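How do you fold T-shirts so they stay the same size on a shelf?

Posted in Home & Laundry - viewed 2,468 times

Muchen Xue

Hello everyone. I have read many old threads here and I did not find my exact problem, so I ask in a new one. I am sorry if the text is long, I prefer to give all details at the beginning.

I moved to Drurnstead in January, into an apartment where the closet has open shelves and no drawers. Each shelf is 80 cm wide and quite deep. In my old place I had drawers and I rolled everything, and it was fine. On an open shelf the rolls fall out when I take one from the middle. So now I must fold flat, in stacks, and I discovered that I am bad at it.

My problem is that the folded shirts never have the same width. One is wide, the next one is narrow, and the stack leans to one side after five or six shirts. I fold in the air, standing, holding the shirt by the shoulders with my chin on the collar, as my mother does. Hers are perfect. Mine look like I kicked them into the shelf.

What I tried until now:

I tried to fold on the bed. The mattress is soft and the shirt moves with my hands, so the side folds are not parallel.

I tried a piece of cardboard in the middle of the shirt, like in the stores. This gives a good width, but I lose the cardboard or it bends, and pulling it out at the end makes the bottom layer wrinkle.

I tried the quick method where you pinch the shirt in two places, cross your hands and shake. I watched a video at half speed many times. Sometimes it works. More often one sleeve stays outside, and I have to open everything and start again.

My shirts are mostly cotton, medium size, some are thin and some are heavy. I also have a few from the Fiore store which are a very stretchy fabric and they are the worst ones, they slide from each other in the stack.

My questions are these. Is it necessary to have a hard surface, or is a soft one enough if I am more careful? Do you put the shirt face down or face up? And is the pinch method worth learning, or is it only for showing to friends? I do the laundry in the evening after nine and I don't want to spend an hour on it.

Thank you for your patience with my English.

Three replies, sorted by votes

Ekkachai Sukprasert

Hello Muchen. Your English is clear, and mine is also a second language, so we will understand each other.

I worked for several years in the back room of a hotel laundry, where we folded the staff shirts, and later in a small clothing shop. I will try to answer in the order you asked.

First, the surface. Yes, I think it matters more than the method. It should be flat and it should not sink under your hands. It does not need to be completely hard. In the hotel we had a table with thin padding under a smooth cover, and I liked it more than bare wood, on which light cotton can slide too easily. At home I use the dining table with one thick tablecloth, pulled tight. The height is important too. If you have to bend your back, you will hurry, and then the folds become crooked. A bed is too low for most adults.

Second, the beginning. Before any fold, the shirt must lie completely open, with the sleeves out to both sides. Many people start the side fold when one sleeve is still turned up on the body or twisted under it. Then this side is thicker and shorter, and the whole package comes out like a wedge. I believe this is your leaning stack. So take hold near the shoulders, pull the top edge straight, and only then smooth the body down with an open palm, from the collar to the hem.

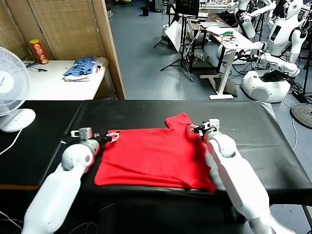 Muchen Xue: Thank you, I checked my shirts after reading this, and it is true that I never straighten the sleeves first, I only smooth the belly part. Does the direction matter also, I mean if the collar is on my left side or away from me?

Ekkachai Sukprasert: For the width it does not matter. I put the collar away from me when I am alone at a narrow table. With the shirt lying sideways you can reach the shoulder and the hem without leaning over, and some of my colleagues folded only like this. Try both, and keep the one where your arms do not cross. After that, do not change it from shirt to shirt, because your hands learn the distances in one direction only.

I continue with the rest of the answer.

Third, face down or face up. For a shelf I put the front down on the table. You fold the two sides onto the back, and when you turn over the finished package, the front is smooth and you see the print or the pocket. If you have only plain shirts, you can do it face up and you will lose nothing except that the collar looks a little less nice.

Fourth, the width. This is what you really want, so I will be more exact. Choose one number and keep it for all the shirts. Your shelf is 80 cm wide. If you make each shirt 25 cm, then three stacks go next to each other and there is a little air left so your fingers can enter between them. To get 25 cm every time, put two small pieces of masking tape on the table or on the cloth, 25 cm apart. Lay the shirt so that the collar is exactly in the middle between the tapes. Fold the left side in along the left tape, then the sleeve back on itself so it does not go over the other edge. The same on the right. Now you have a long strip with parallel sides.

Fifth, the length. Fold the hem up first, by a hand's width, and after that fold the strip in half, or in thirds if your shelf is not deep. The small fold at the hem is not in most videos, but it makes the bottom edge less loose, and with stretchy fabrics it helps very much. For your slippery shirts, I would also not put them in the same stack with the cotton ones. Make one low stack with only these, four or five pieces, and put them against the side wall of the closet.

About the pinch method - it is real, and I have used it when there were a lot of shirts waiting. But it gives a width that depends on where you pinch. If your fingers are two centimeters wrong, the result is two centimeters wrong. I would learn the slow way first. After 100 shirts or so your hands will know where the lines are, and then you can try the fast one again.

And one small thing more. Please fold the shirts when they are fully dry but not many hours after. If they sit in the basket overnight, the wrinkles of the basket go inside the folds, and the layers are not flat any more. If you finish late in the evening, at least lay them one on another, open, over the back of a chair.

59 people found this helpful

shelf_and_hanger

Just buy a folding board. Plastic one with flaps, costs little. Shirt on it, left flap, right flap, bottom flap, done. My kids do it. No tape no measuring.

Muchen Xue: Thank you for the suggestion. I looked at these boards. Do you know if there is one with an adjustable width? The ones I found make a package a bit too wide for three stacks on my shelf.

shelf_and_hanger: no idea sorry, ours is fixed. We have two stacks

12 people found this helpful

Pleria_home

I disagree a little with the first reply, but only on the question of the hotel method being necessary. I live with a similar open closet for a long time, and I think the shelf itself can do half of the work.

I put shelf dividers, the simple metal ones that clip on the board. I have the ones from Savisia but I suppose that any brand is equal. With a divider on each side, the stack has no place to lean. Then your shirts may be different by one or two centimeters and it is not a disaster. I fold on top of the washing machine, when it is not running of course, with a towel on it. It is small but at a good height for me. The shirt hangs over the front a little at the hem, and I fold this part up before it can pull the rest down.

What I would add is about the height of the stack. You write that it leans after five or six shirts. For me the limit is eight for thin shirts and five for heavy ones, also with dividers. Higher than this, the lower shirts are never used, and when you finally want one of them you destroy all the others. I put the clean ones at the bottom and take from the top, so the shirts rotate. It needs two hands to lift the stack, but it takes only some seconds.

I also tried to file them standing, like books, in shallow boxes on the shelf. It looks very good and you see every shirt. For this you must fold in thirds at the end and not in half, and the box must be quite full, otherwise they fall on their faces. With your shelf depth it could work, you would pull the box like a drawer. I stopped only for the reason that my boxes were cardboard and the corners opened.

31 people found this helpful

Muchen Xue

I write here an update, perhaps it is useful for someone who has the same closet.

I did the tape on my kitchen table, at 25 cm as Ekkachai explained, with a cotton cloth under it. The first evening was slow. I had to open several shirts again, always for the same mistake: the collar was not in the middle, so one side fold was bigger than the other. Now I put a third, very small tape for the collar and this is solved.

The small fold at the hem is the thing that helped most with the Fiore shirts. They still slide if I touch them, but they stay where they are when I don't. I keep them apart in a low stack at the left wall.

For the others I have three stacks, seven shirts in each, and they are standing straight since two weeks. I have not bought dividers yet. I will try the boxes in the fall, when I need space for sweaters.

One last doubt, if somebody still reads this thread. With long sleeves, do you fold the sleeve back down along the body, or across to the other side and then back? When I go down along the body, the cuff comes out at the bottom.

Ekkachai Sukprasert: Down along the body, but turn it at a small angle at the shoulder, so it lies inside the tape line. If the cuff comes out at the bottom, bend it up again before you make the hem fold. It will be a bit thicker there, so put the long sleeves in their own stack if you can.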